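Removing tea and coffee stains from mugs and plates
Posted 6th June by Dindo Manalo

Brown film inside a mug is mostly tannin held in a thin layer of limescale. Washing-up liquid removes grease and has little effect on either. In hard water areas such as Stosmont the film comes back within a few weeks, so a routine is more useful than one heavy clean.

Light stains
Put one level teaspoon of bicarbonate of soda in the damp mug. Add a few drops of water to make a paste. Rub with a soft cloth, paying attention to the ring below the rim and the inside of the handle joint. Rinse twice.

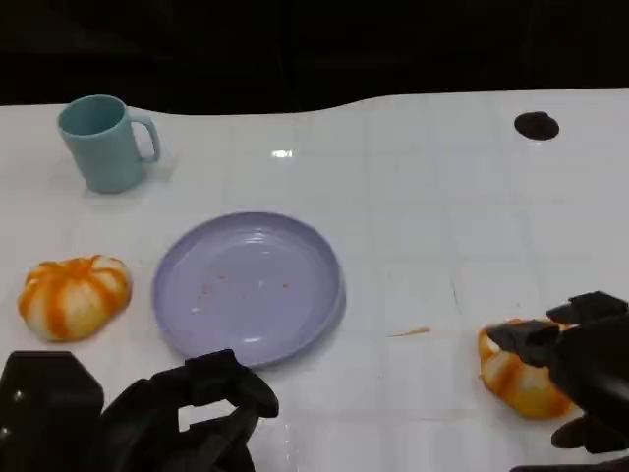 Matt glazes need more care than gloss ones. The surface is slightly rough at a small scale and holds colour, and a scouring pad leaves shiny patches that cannot be put right. Use cloth only. Sandpaper blocks are sometimes suggested for this job; anything coarser than 2,000 grit will mark the glaze, and I would not use them at all.

Heavy stains
Dissolve one tablespoon of citric acid in 300 ml of warm water. Fill to the brim and leave for 10 minutes. Empty, rinse, then repeat the paste method. Do not mix the acid and the bicarbonate in the mug, as they cancel each other out. Keep citric acid off marble and other limestone worktops.

Grey lines on plates
These are usually metal left by cutlery, lying on top of the glaze. Use a cream cleaner with a damp cloth and light pressure. If a line catches a fingernail it is a scratch and will stay.

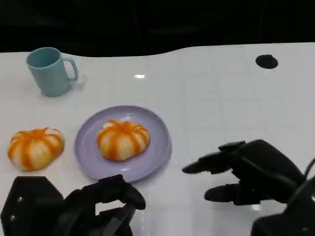 Mug and plate, both with plain surfaces. Clean the inside of the mug first.

Drying and storage
Dry mugs upright on a rack with a gap between them. Unglazed foot rings hold water, so wipe these separately. Do not stack mugs more than two high. Put a sheet of kitchen paper between plates that are seldom used.

Descale the kettle at the same time. I do mine in June and December, and monthly would be better here.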